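책상 위에 세우는 유리, 벽 대신 고른 투명한 칸막이

집에서 일하는 사람이 늘면서 책상 위 물건도 달라졌다. 모니터 받침과 스탠드가 먼저 자리를 잡았고, 최근에는 세워 두는 투명 패널을 찾는 사람이 많아졌다. 사무실 칸막이처럼 시야를 막지 않으면서 자리를 나눌 수 있다는 것이 가장 큰 이유다. 무색 제품만 있던 몇 해 전과 달리 회색, 갈색, 초록색처럼 색이 들어간 제품도 쉽게 구할 수 있다.

소형 가구와 책상 부속을 만드는 공방 코바치크(Kováčik)의 나탈리아 슈탸스트니는 4년째 패널을 재단하고 있다. 처음에는 직각으로 자른 사각 판만 팔았다. 모서리를 비스듬히 자른 판은 손님의 요청으로 만들기 시작했다. 창가에 책상을 둔 손님이었는데, 앉은 자리 옆은 가리고 싶지만 창 쪽은 트여 있었으면 좋겠다고 했다. 나탈리아는 판의 위쪽 모서리를 사선으로 쳐 냈고, 그 모양이 지금은 공방 주문의 절반을 차지한다.

"사각 판은 방 안에 문짝을 하나 세운 것처럼 보일 때가 있어요. 사선으로 자르면 위가 가벼워집니다. 그리고 아래가 넓으니까 가려야 할 것은 다 가려져요."

가려야 할 것이란 대개 책상 구석에 모이는 물건들이다. 안경 닦는 천, 멀티탭, 충전기, 뜯어 놓고 버리지 않은 포장 비닐 같은 것들. 서랍에 넣기에는 자주 쓰고, 그냥 두기에는 눈에 걸린다. 불투명한 상자에 넣으면 깔끔하지만 꺼낼 때마다 뚜껑을 열어야 한다. 색이 있는 투명판은 그 중간쯤에 있다. 물건은 보이는데 색이 한 겹 덮여서 눈에 덜 띈다.

초록빛 판의 효과는 특히 흰색 물건에서 크다. 흰 천이나 흰 벽은 판 너머에서 옅은 물빛으로 가라앉는다. 벽에 홈이나 몰딩이 있으면 그 줄도 같은 색조로 묶여 보인다. 책상 상판과 벽이 모두 흰색인 방이라면 판 하나로 방의 색이 둘로 나뉜다.

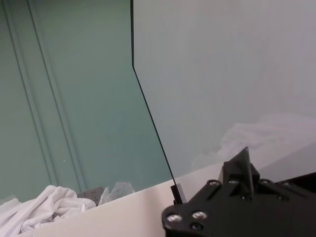 리빙 / 책상과 소품

초록색 판을 비스듬히 잘라 흰 상판에 세우면 가장자리가 가는 선으로 남는다. 판 너머로 구겨진 흰 천과 투명한 비닐이 그대로 비치지만, 색이 한 톤 눌려 있어 판 바깥의 밝은 벽보다 차분하다. 나탈리아는 이 선이 어디에 떨어지는지를 가장 오래 고민한다고 한다. 선이 책상 한가운데를 지나면 양쪽이 똑같은 무게로 보이고, 한쪽으로 치우치면 작업하는 자리가 어디인지 분명해진다.

유리와 아크릴 사이에서

재료는 크게 두 가지다. 유리는 표면이 단단해서 닦을 때 흠집이 잘 나지 않고, 오래 써도 색이 크게 변하지 않는다. 대신 무겁고, 가장자리를 제대로 갈지 않으면 손을 다칠 수 있다. 아크릴은 가볍고 가공이 쉬우며 떨어뜨려도 유리처럼 산산조각이 나는 일이 드물다. 대신 마른 걸레로 문지르면 잔흠집이 생기고 정전기 때문에 먼지가 붙는다.

겉으로만 봐서는 구별하기 어려울 때도 있다. 손등을 대 보면 유리 쪽이 차갑고, 손톱으로 가볍게 두드리면 소리가 다르다. 중고로 살 때는 판매자에게 재질과 두께를 꼭 물어봐야 한다. 유리라면 강화 처리를 했는지도 확인한다. 강화유리는 처리한 뒤에는 다시 자를 수 없으므로, 사 와서 모양을 바꾸겠다는 계획은 접는 것이 좋다.

인테리어 일을 하는 즈덴카 치에르니는 집에서는 아크릴을, 손님을 맞는 작업실에서는 유리를 쓴다. 집에는 여섯 살 아이가 있다. 아이가 책상 모서리를 잡고 일어서던 시절에는 패널을 아예 치워 두었다가 작년에야 다시 꺼냈다.

"아크릴은 3년쯤 쓰면 바꾼다고 생각하고 사요. 바꾸기 싫은 사람은 처음부터 유리를 사는 게 낫죠. 작업실 유리는 이사를 두 번 했는데 멀쩡합니다."

치수를 정하는 법

코바치크에서 가장 많이 나가는 크기는 바닥 길이 740밀리미터, 높이 587밀리미터다. 높이는 앉았을 때의 눈높이에 맞췄다. 의자에 등을 대고 앉으면 판의 윗선이 눈보다 조금 위에 오고, 허리를 세우면 너머가 보인다. 맞은편에 사람이 앉는 책상이라면 이보다 낮게 하는 편이 대화하기에 편하다.

바닥 길이는 책상 깊이에 맞춰 정한다. 깊이 전체를 막으면 팔꿈치가 걸리기 쉽다. 앞쪽을 손 한 뼘쯤 비워 두면 의자를 옆으로 돌릴 때도 닿지 않는다. 사선의 각도에는 정해진 답이 없다. 공방에서는 골판지를 같은 모양으로 잘라 사흘쯤 세워 두고 생활해 보라고 권한다. 이 과정을 거친 손님의 상당수가 처음 적어 온 것보다 낮은 높이로 주문을 고친다.

길이가 1,000밀리미터를 넘으면 받침을 따로 생각해야 한다. 홈을 판 나무 받침은 보기에는 좋지만 판이 길어지면 가운데가 흔들린다. 상판 가장자리를 무는 집게형 금속 받침이 더 튼튼하다. 책상 두 개를 이어 2,000밀리미터짜리 칸막이를 세우고 싶다는 문의도 들어오는데, 나탈리아는 한 장으로 만들지 않고 두 장으로 나눈다. 한 장으로 만들면 운반비가 판값만큼 나오고, 엘리베이터에 들어가지 않는 건물도 있다.

판 뒤를 어떻게 쓸 것인가

즈덴카가 보기에 사람들이 자주 하는 실수는 판 뒤를 창고처럼 쓰는 것이다. 반쯤 가려진다는 생각에 물건이 계속 늘어난다. 처음에는 천 한 장과 충전기 하나였는데 한 달이 지나면 영수증, 건전지, 빈 봉투가 더해진다. 색이 있는 판이라고 해도 쌓인 부피까지 감춰 주지는 않는다.

즈덴카는 판 뒤에 둘 물건의 자리를 미리 정한다. 작업실 책상에서는 납작한 쟁반 하나가 그 자리다. 쟁반 밖으로 나오는 물건은 그날 안에 치운다. 천은 접어서 쟁반 한쪽에 놓고, 비닐 포장은 뜯은 자리에서 버린다. 멀티탭은 벽 쪽으로 붙이고 선은 상판 뒤로 내린다. 플러그를 자주 뺐다 꽂는 사람이라면 판에서 손이 들어갈 만큼 띄워 두어야 한다.

멀티탭 옆에 천이나 비닐을 두는 습관은 고치는 것이 좋다. 전열 기기를 꽂아 쓰는 멀티탭은 뜨거워질 수 있고, 먼지가 쌓인 구멍 옆에 탈 것이 있어서 좋을 일은 없다.

닦기와 자국

투명판을 들인 사람이 가장 먼저 하는 불평은 손자국이다. 색이 짙을수록 기름 자국이 잘 보이고, 흰 먼지 한 점도 눈에 들어온다. 유리는 물에 적셔 꼭 짠 천으로 닦은 뒤 마른 천으로 물기를 걷는다. 아크릴에는 알코올이 든 세정제를 쓰지 않는다. 가장자리부터 미세한 금이 갈 수 있다. 미지근한 물에 중성세제를 한 방울 풀어 쓰고, 먼지는 문지르기 전에 먼저 털어 낸다.

빛이 드는 방향도 살펴야 한다. 창을 등지고 앉는 책상에서는 판에 창이 비쳐 오후 내내 눈이 부시다. 판을 조금만 돌려도 반사가 옆으로 빠지므로, 받침을 고정하기 전에 오후 세 시쯤 한 번 앉아 보는 것이 좋다. 스탠드는 판 바깥쪽에 둔다. 안쪽에 두면 초록빛이 책상 위로 번져 종이 색이 달라 보인다. 나탈리아는 그림을 그리거나 천을 고르는 손님에게는 색이 있는 판을 권하지 않고 무색이나 옅은 회색을 보여 준다.

주문 제작은 도면을 보내고 나서 보통 2주가 걸린다. 4월은 이사철과 겹쳐 한 주가 더 걸린다. 공방에서는 도면에 판의 앞뒤를 꼭 표시해 달라고 한다. 사선이 있는 판은 뒤집으면 방향이 반대가 되는데, 받침 구멍을 뚫은 뒤에는 돌려 쓸 수 없다.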